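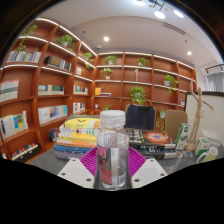
Karnmont Study Room – Table and Shelf Clearing

README, last changed 2026-07-17

Contents

1567 short recordings of everyday tidying in one study: putting books back on shelves, squaring up stacks, moving drinks and mugs off the table. Each recording covers one object or one stack. The median length is 15 seconds.

The room

Built-in wooden shelves with LED strips on the shelf fronts, a gray table, upholstered chairs, a whiteboard. The shelf lights stay on throughout. The curtain may be open or closed, so daylight varies a lot between files.

Objects

Books are the largest group. They are listed in books.csv by spine color and size, not by title. Stacks are built fresh for every session, and a stack on the left of the table in one session may be on the right in the next.
Drinks: water bottles, milk cartons, mugs. Bottles are handled upright only.
Other: silicone mat, small boxes, artist's mannequin. The mannequin is left in whatever pose it was last given – don't use the arm as a landmark.

Files

sessions/ has one folder per session
books.csv
objects.csv
notes.txt has Embla Söderlund's remarks on mislabeled stacks

Splits

80 percent train, the rest test. Split by session.

Known problems

Two sessions have the mug and the milk carton swapped in objects.csv. Fixed in version 2.
Dark books on top of dark books are often labeled as a single item.
Some shelf labels say "upper left" where the book went one shelf lower.

Contact

Labels: Ignacio Aguirre. Room and objects: Huguette Leblanc. Please give the session folder name when reporting an error.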